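4.2 Sharing food at the long table

We turn now to what happened at the table itself, which was, to our minds, the most rewarding part of the whole study. Readers will remember from the previous section that the 18 households taking part in Murby and Sutcliffe were asked to keep a diary of every bite eaten outside a proper meal, and to note where in the home it was eaten. We had expected the couch to come out well ahead, and in the colder weeks it did. Over the full period, though, 53 per cent of all snacks written down were eaten at or beside the dining table, quite often by people who had only wandered past on their way to somewhere else.

This surprised us a little, and we spent a good while talking it over with the households when we visited them again in May. Several of the older participants told us that the table had been strictly for meals when they were growing up, and that eating a lolly there at three in the afternoon would have earned them a sharp word. Their own children and grandchildren seemed to feel no such rule. For them the table was simply the place where things were put down — the mail, the school bag, the shopping that had not yet found its cupboard — and so it was also the place where food was found. One grandmother in Sutcliffe described it, very fondly, as "the front counter of the house".

The diaries also suggest that a snack left in plain sight was treated as belonging to everyone, while the same snack in a cupboard was understood to belong to whoever had bought it. We heard this put in many different ways, and not always calmly! In one Murby household a box of biscuits was shifted back and forth between the table and the pantry for 10 days, with each move recorded in the diary by a different hand. We are very grateful to the family for letting us read those pages, which told us more about ownership than any of our survey questions managed to.

Wrapped sweets deserve a word of their own. They were the most commonly shared item in homes with children under 12, and they kept their place on the table long after cake and cut fruit had been cleared away. Participants liked that they could be offered to a visitor without a plate, and that a child could be handed one and no more. Bigger packets, once opened, tended to be finished in a single sitting or carried off to another room, and so they turn up in the diaries far less often than the shopping receipts would lead us to expect. Figure 6 gives some idea of the small, mixed sort of spread we have in mind.

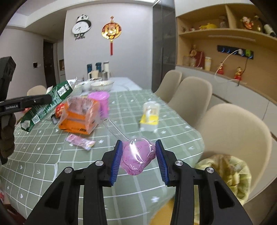 Figure 6. A wrapped sweet in pink and lavender, with packaged snacks on a dining table.

4.3 Visitors and the second offer

Having company changed the pattern a good deal. When a neighbour or relative dropped in, the hosts nearly always brought out something extra, even when there was already plenty on the table, and they nearly always offered it twice. The first offer was commonly refused and the second commonly accepted, and both sides seemed quite comfortable with this as a matter of manners. Younger adults were more likely to say yes straight away, which a few of the hosts found refreshing and one or two found rather forward. We return to these differences in Section 5, where the diaries are read alongside the interviews.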